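Fasgate Opens 13 New Rental Homes in the Heart of Pikstead

PIKSTEAD, February 2, 2025 — Renters looking for a place close to the river have a fresh set of choices, as Fasgate opens the doors of Wannasri Court this week.

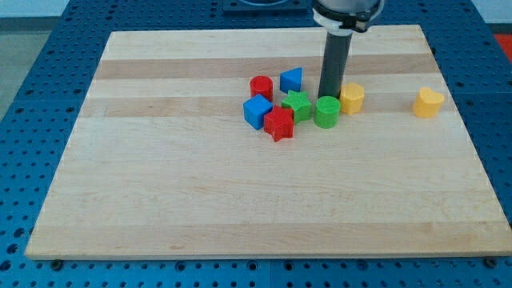

Who can apply for a home at Wannasri Court?
Anyone over 18 with proof of income can apply, and people who already live in Pikstead get first pick until the end of the month.

The homes range from studios to three-bedroom units, and the first tenants move in right away. Interest has been wonderful — roughly 200 people joined the waiting list after it opened in December!

"We've wanted to build on this street for years, and seeing lights in the windows is a thrill," said Anong Khamphan, head of rentals at Fasgate. "People can walk to the market, the school and the train."

Selline, the local letting agent, will handle viewings and leases. Pongsak Boonchu leads its team and will host an open house at 11 a.m. on Saturday.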